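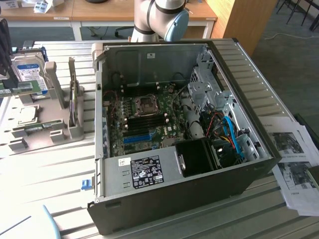
Assembly cell with an open desktop tower on its side and the parts fixture to its left.

Ernero Desktop Assembly Set: Data Card and Equipment Planning Notes
Version of February 18, 2023

Summary

The Ernero set contains 529 recorded episodes of a robot working on desktop computers. The tasks are the placing of memory modules, processors, expansion cards and hard disk drives. It is issued by the Diltus laboratory for groups that study assembly and for departments preparing to purchase a comparable cell. The second group of readers has asked chiefly about cost and lead times, and the larger part of this card is addressed to them.

Contents of the release

episodes/ recorded trials, one folder per trial
views/ fixed view and wrist view for each trial
parts/ drawings of the parts fixture
budget/ planning sheet, with blank columns for local prices
LICENCE and CHANGES

Prices are not included in the planning sheet. Quotations obtained by the laboratory were given in confidence and would in any case be out of date. Applicants should enter their own figures, including delivery and tax.

Budget headings

The laboratory recommends that a funding request be divided under the following headings.

1. Arm, controller and stand. Request a single quotation covering all three. Separate orders caused a delay of 90 days in the Urkano project, where the stand arrived without the correct mounting plate.

2. Gripper and fingers. Fingers should be treated as a consumable. Allow for at least two spare sets in the first year, and confirm that the supplier will sell single fingers as well as complete grippers.

3. Cameras and mounts. A fixed view is sufficient for recording the order of work. Work on memory slots and processor sockets also calls for a view from the wrist, and the cable for that camera must be specified at the same time as the arm.
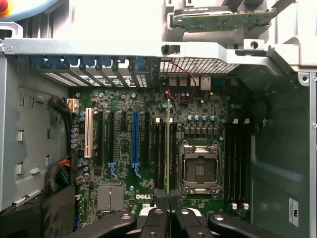 May used computers be bought for practice work?
Used machines are suitable and are the laboratory's normal choice. They should be bought in batches of one model, so that the fixture and the taught positions remain valid from one machine to the next.

4. Computers and parts. Memory modules and processors wear with repeated fitting and should be budgeted by number of insertions. The laboratory withdraws a memory module after 100 insertions, whether or not a fault has been found. Boards are inspected on the same occasion.

5. Fixtures. Drawings are supplied in parts/ and may be altered freely. A fixture made for one model of drive or card may need new slots for another.

6. Safety and installation. Include the risk assessment, the emergency stop, electrical inspection and any changes to the room. This heading was left out of the first Hegarty estimate and had to be met from the maintenance budget.

7. Staff time. Setting up the cell took over 5 weeks, excluding training. Applicants without previous experience of robot arms should plan for longer.

Suggested timetable

Requests for quotations should be sent well before the close of the financial year. For a cell intended to be in use by September, the arm should be ordered first, followed by the cameras and fixture materials. Computers may be bought last, once the table and working height have been settled.

Known limits

The set covers a small number of computer models. Laptops and rack servers are not represented. Success rates measured on this set should not be used to forecast output or to support a claim of savings in a business case.

Failed trials have been kept and are marked as such in the episode notes. Users who remove them should say so when reporting results.

Conditions of use

The recordings may be used for research and teaching. The planning sheet may be copied and changed without permission. Corrections should be sent to the Diltus laboratory with the episode number or the relevant line of the sheet, and accepted corrections are listed in CHANGES.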